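3 壁紙を貼る

いよいよ本番です！下地さえきちんとできていれば、Enettiの壁紙は初めての方でも驚くほどきれいに貼れます。この章では、糊の準備から柄合わせ、角の納め方までを順に進めます。

3.1 用意するもの

カット済みの壁紙、専用糊、糊用ローラー、なでバケ、竹べら、地ベラ、カッター（替刃は多めに）、ジョイントローラー、下げ振り、濡らしたスポンジ。

注意：ロールの端に印刷されたロット番号を必ず見比べてください。番号が違うと、同じ柄でも色味がわずかにずれることがあります。

3.2 最初の一枚

1. 貼り始めの壁に下げ振りを垂らし、鉛筆で薄く垂直線を引きます。部屋の角は意外と傾いているので、角を基準にしないでください。
2. 壁紙の裏に糊を塗ります。端まで、むらなく！
3. 糊の面どうしを合わせて軽くたたみ、4分おきます。紙が糊を吸って伸びきるまでの大事な時間です。
4. 上端を天井側に少し余らせ、垂直線に沿わせて貼ります。
5. なでバケを中央から外へ、上から下へ動かして空気を抜きます。

メモ：小さな気泡は乾くと消えることが多いです。翌日も残っていたら、針で穴を開けて指でそっと押さえます。

3.3 柄合わせ

大柄の楽しさは、なんといってもここです。二枚目の柄が一枚目とぴたりとつながる瞬間は、何度やってもうれしくなります。

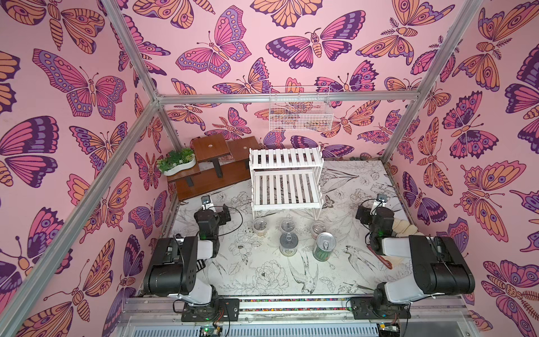

1. 二枚目を貼る前に、目の高さで柄の位置を確かめます。ずれが一番目立つのはこの高さです。
2. 紙の端を2ミリ重ね、上から下へ仮押さえします。
3. 重なりの中央に定規を当て、二枚まとめて一気に切ります。刃は途中で止めないこと。
4. 切れ端を上下とも抜き取り、継ぎ目をジョイントローラーで軽く押さえます。
5. はみ出した糊は、すぐに濡れたスポンジで拭き取ります。

注意：ローラーを強く押しつけると継ぎ目が光って見えます。力は要りません。

「Vullard」シリーズは柄の繰り返しが大きいため、1枚ごとに余り分が出ます。型番518はステップ柄なので、隣の紙を半リピート分ずらしてください。余った紙は捨てずに、引き出しの底や本のカバーにどうぞ。

3.4 角の納め方

入隅では紙を一枚のまま回し込まず、角から3ミリ先で切り、次の壁の紙を角に合わせて重ねます。次の壁でも、もう一度垂直線を引き直してください。このひと手間で仕上がりが見違えます！

出隅は逆に、紙を切らずに巻き込みます。竹べらを浅く寝かせ、角をなぞるように押さえましょう。

3.5 乾燥

窓を閉め、暖房や扇風機の風を直接当てずに自然に乾かします。8月のように湿気の多い時期は、普段より長めに見てください。コンセントカバーを戻すのは、完全に乾いてからです。

糊の希釈については付録の表をご覧ください。

編集：辻 まゆ
改訂：2023年3月11日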